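I have been meaning to sort out the bookshelf since August, and on Tuesday evening, with a pot of tea going and the radio on low, I finally made a start. My friend Palesa has a theory that you should take everything off first and only put back what you'd miss. I got as far as the second cup of tea before deciding that I'd miss nearly all of it, but I did fill a bag for the charity shop (30 paperbacks, mostly thrillers I'd read on trains and couldn't tell apart any more).

The top shelf is the bit I'm pleased with. I've kept it to a short row of books at the left-hand end, the purple one first and the tall dark one last, and then the reed diffuser in its square green glass bottle. I did try arranging the books by height, and it looked like a dentist's waiting room, so up and down they go. 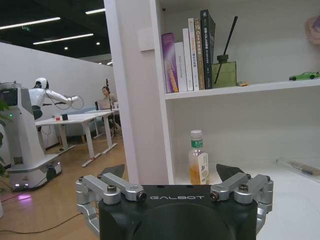 The little green car stays as well. It has lived on every shelf I've owned, including the dreadful wobbly one in the Maluleke Road flat, and I'm far too fond of it to put it in a drawer.

What I haven't settled is the big compartment underneath. Palesa says baskets, my sister says records, and I keep thinking of that huge atlas of Dad's, if I can work out which box it's in. I'll have a look at the weekend, weather permitting, as the boxes are all in the shed.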